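Search articles Search
Skirum (film)

Skirum is a drama film produced by Ruangrit Pictures and distributed by Homer Releasing. It is set in the port town of Purnis and follows two sisters who inherit a closed movie theater and disagree over whether to reopen it. The working title was The Second Projector, and it was used in trade notices until the final title was announced on July 20, 2022.

Share 9 Comments 2

Title

The word "Skirum" is the name of the theater in the story. It appears on the building's sign and on the ticket stubs, and no character explains where it comes from. Early drafts of the screenplay called the theater the Regent. The name was changed when the producers found that several working theaters already used it. Homer Releasing had asked for a longer title for foreign markets, but the film was sold under the single word everywhere.

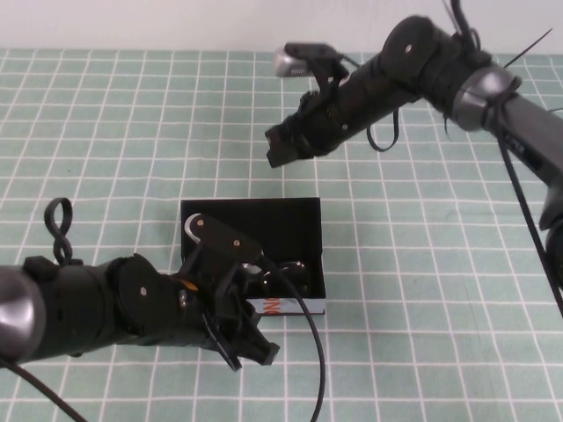 Production

The screenplay was developed by Ruangrit Pictures as a low-cost project with a small cast. Most of the story takes place inside the theater, and the company first planned to build the lobby and auditorium on a soundstage. A disused hall in Purnis was chosen instead. The projection booth was too narrow for a full crew, so scenes set there were shot on a copy of the room put up in the loading area behind the hall.

Filming started in August with the exterior scenes. Rain interrupted the harbor sequence, and part of it was rewritten to take place under the covered market. The interiors were shot mostly in story order – an unusual choice for a production of this size – so that the hall could be cleaned and repaired step by step as the sisters restore it.

The auditorium seats seen in the first half were the hall's own. They were later replaced with seats bought from another theater, and the older rows were kept for two flashback scenes.
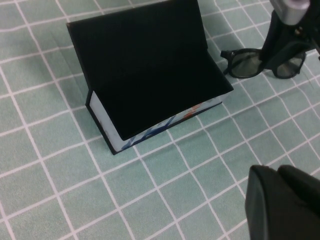
Music

The score is written for piano, clarinet, and a small string group. It is used sparingly in the first hour. Songs heard from the theater's loudspeakers were recorded for the film in the style of older dance records, then played back through the hall's equipment and recorded a second time. The song over the end credits, "Leave the Balcony Lit," was issued separately before the soundtrack album.

Release

Homer Releasing opened the film in a limited number of theaters and widened the run after two weeks. The opening show was held in Purnis, in the hall where the film was made. A shorter cut was prepared for television, leaving out most of the subplot about the unpaid electric bill. 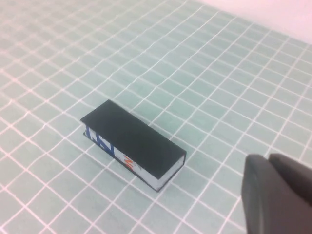

The shooting script was published by Ruangrit Pictures in a single printing of 1000 copies. It includes the scenes cut before filming and a different ending in which the theater is sold. The publisher settled on a pocket-sized hardcover, a compact, fairly thick kind of book like the black one shown with its mostly white, printed spine. A paperback edition was planned – it was listed in the Homer catalog as item 2349 – but was never issued.

See also
Purnis in film
Ruangrit Pictures
Homer Releasing

Share 9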